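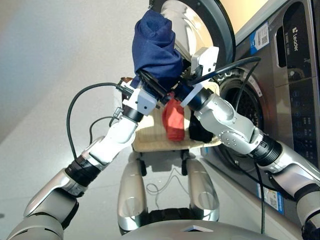
Set-up guide, section 2: Planning and buying for a laundry cell
Written by Lev Holovko. Checked by Halyna Symonenko. Last changed in October

Read this before you order anything. Section 3 is unpacking and mounting, and by then the money is spent.

Covers one two-arm unit, one front-loading washer, one place to put clothes down. If you plan more than one washer, do this section once per washer. Don't multiply. The floor is never the same twice.

2.1 Before you ask for a quote

1. Pick the washer first. Robot second. People do it the other way and end up with a door that opens into an elbow.

2. Write down which way the door swings and how far. Measure it open, all the way. Then measure the height of the drum opening, bottom lip to floor.

3. Decide which side of the robot the washer goes on. Tell the seller. Cable lengths get set from this.

4. Make a list of what will really be washed. Shirts, towels, sheets, whatever. Put the heaviest item and the longest item at the top. Send the list along with the quote request.

5. Ask who pays for freight both ways if the demo unit goes back. Get it in writing.

Note: a quote with no list attached comes back for the base package. Base package has the arms, the stand, the controller. No grippers. Yes, really.

2.2 Grippers and fingers

Fingers are the part you will buy again. Budget for it now.

1. Order the soft-goods set for clothes. The Kurkard set is what this guide assumes.

2. Order one spare pair of fingers per arm with the first shipment. Seperate shipments later cost more in freight than the fingers do.

3. If the robot will also carry a basket, say so on the order form, line "other items handled". A basket wall is stiff, a shirt isn't, and the grip settings ship different.

4. Check the mount pattern against your arm model before you sign. Adapter plates are 519 a pair and take their own sweet time.

Caution: do not reuse fingers from a box-handling job. Nicks in the tips pull threads.

2.3 Cables

Everybody underbuys here.

1. Every gripper needs its own cable run, with slack for full reach. Trace the run with string first. Arm up, arm out, arm across to the drum. Take the longest of those.

2. Add clips and sleeves to the order. Cheap. The Hladun sleeve kit fits the standard arm.

3. Plan where spare length goes. Floor is fine for a trial. For daily work, get a tray or a cover and put it in the budget, line 4 of the sheet.

4. Buy one spare gripper cable. Keep it in the same room, labelled left/right.

Caution: cable near an open washer door can get caught when the door is shut. Check the run with the door open AND closed before you cut anything to length.

2.4 Floor, power, water

1. Level floor under the robot base and the washer. Check both with the same level.

2. Separate circuit for the robot. Don't share with the washer – the heater in the washer will trip it sooner or later, and a robot that stops with both arms up is a bad afternoon.

3. Water shutoff you can reach without walking past the arms.

4. Emergency stop on the side where people come in. Second stop is an option on the form. Tick it.

5. Mark the keep-out area with tape for a week before the robot comes. See who walks through it. Move things now.

2.5 Put-down surface or basket

You need somewhere for clothes to sit between pick and load. Two ways to go.

Tray on the robot. A flat board in front, garments laid on it, arms pick from there. Cheap, short reach, small loads. Good for a first trial. Clothes bunch up on it, so plan on training time for picking from a heap.

Basket. Holds more. Robot has to hold it up or tip it, so both arms are busy and you need clear room in front of the drum. Buy the basket before the settings visit, and buy the same one twice. If the first one breaks and the shop has changed the model, you're paying for another visit.

1. Choose one for the trial. Not both in the first month.

2. If basket: measure the rim thickness and write it on the form. Stiff rim, plain shape, no lid.

3. If tray: write down the board size and the height it sits at.

4. Either way, pick test clothes in colors you can tell apart from each other and from the surface. Saves hours when you go over the logs.

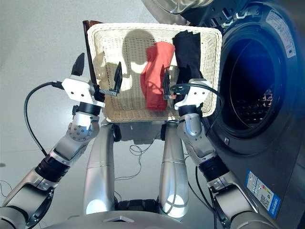 Jeanie Nisbet wrote in after the last version to say the guide makes the basket sound like an extra, and for her it was the whole budget problem. She had priced the tray setup, got it approved, then changed to a basket after the trial. That meant new grip settings, a second visit and a different stand height, 2,656 on top of a number her boss had already signed. Her advice is to price both up front and ask for approval on the higher one.

Fair point. Do that. The sheet now has a column for each. Fill in both, even if you're sure.

2.6 The budget sheet

Fill in top to bottom. Leave no blanks, write 0 if it's zero.

Line 1: robot, base package
Line 2: grippers and spare fingers
Line 3: adapter plates, if needed
Line 4: cables, sleeves, floor cover
Line 5: washer, if new
Line 6: electrical work
Line 7: tray or basket, both columns
Line 8: settings visit (Flalov contract holders get the first one included, check your paper)
Line 9: staff hours for training
Line 10: service, year one

Note on line 9: this is the one that gets left out. Someone has to stand there and hand it shirts. Put a name on it and ask that person's manager first.

Note on line 10: service starts on delivery, not on first use. If your electrician is late, you're paying for service on a crate. Book the electrical work before you set teh delivery date.

2.7 Trial or buy

1. Ask for a trial on your own washer, in your own room. A demo at the seller's place tells you how it does on the seller's washer.

2. Agree what counts as a pass before it starts. Write it down. Clothes in the drum, nothing left in the door seal, no hands needed.

3. Log every stop. Time, which arm, what it was holding.

4. At the end, fill in the sheet again with what you learned. Compare to the first one. Then sign, or don't.

Caution: trial units are not covered for water damage under the standard Gandurley terms. Ask for the rider.

Forms and the blank sheet are at the back, after section 3. Questions on pricing go to Gerrit Boersma, questions on power and floor to Hryhorii Horobets. Mornings are better.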